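Local news | Shops and high street
3 min read

Pamthorpe launderette to keep its honesty shelf, but not its opening hours

The launderette on Namstead Road will stay open after all, though from Monday it will do so mostly when other people are at work. Sekunico, the firm that took on the lease in May, has confirmed that the doors will now be locked at six in the evening instead of ten. Regulars have been told by means of a notice taped over the old notice, which had itself been taped over the price list.

The firm says the change follows a review of how the place is used. The review found that evening customers "tend to come in the evening", a sentence that appears in the published summary and has been much admired in the queue at the post office next door.

A petition against the shorter hours has gathered 457 signatures, a fair number for a town that could not raise 12 for the bypass. It was kept on the counter at Dijkstra, the bakery across the road, where signing it was more or less a condition of getting a cheese roll. The bakery denies this. It does accept that the pen was next to the till.

What has survived the review, to general surprise, is the honesty shelf. For as long as most people in Pamthorpe can remember, anyone with soap powder, odd buttons or a paperback to spare has left it there for the next person, and anyone short of those things has helped themselves. Early plans had it replaced by a vending machine. The plans were dropped after a public meeting at which the machine was compared to several things, none of them kindly.

Under the new arrangement, gifts will no longer be stacked loose. Sekunico wants everything kept in baskets, and it has issued a page and a half of guidance on the matter. Baskets must be "of a domestic character". They must be emptied on Fridays. They may not be used for live animals, which suggests either great foresight or an incident.
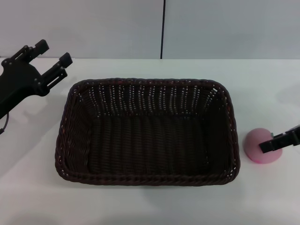
Dark wicker, with a braided rim.
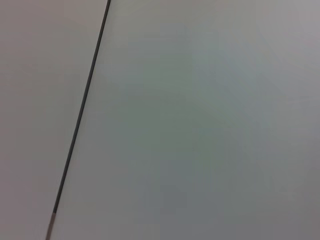
Namstead Road Users' Group said in a letter to this site that the baskets were all very well but you could not wash a duvet in one, and that anyone on a day shift would now have to do the family's laundry on a Saturday along with everybody else. The letter asked for two late evenings a week, and for the big machine at the back to be mended, a request the group says it first made under the previous owner and the one before that.

Sekunico replied that it would look at a single late evening, on a trial basis, if enough people promised to turn up. It has not said how many would be enough. On the big machine, it said a part was on order.

The parish council has offered a grant of £300 towards the cost of staying open later. This would cover the lighting for a while, and possibly the kettle, but the offer comes with a form, and the form asks for 3 years of accounts from a business that has been in its present hands since the spring. The council says it is aware of the difficulty and has sent out a second form.

In the meantime, service washes can still be dropped off before noon and collected the next day. Prices are unchanged, as far as can be made out behind the tape. The dryers take the same coins as before and continue to return the bent ones.

The petition stays at the bakery until the end of the week. Cheese rolls are usually gone by one.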